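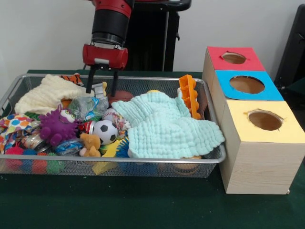 Re: [dellport-swap] wire basket of kids' stuff

On Friday, January 2, 2026, Khải Hồ wrote:
> Is the basket still up for grabs? We only need the balls and
> the blanket. Can you split it?

Yes, I can split it. The football, baseball and soccer ball are yours, and so is the cream knitted blanket. Wash it cold. The tiger is promised to a family on Herrera. I'm keeping the basket itself for the next round. Pickup is at the side door between 2 and 4 tomorrow.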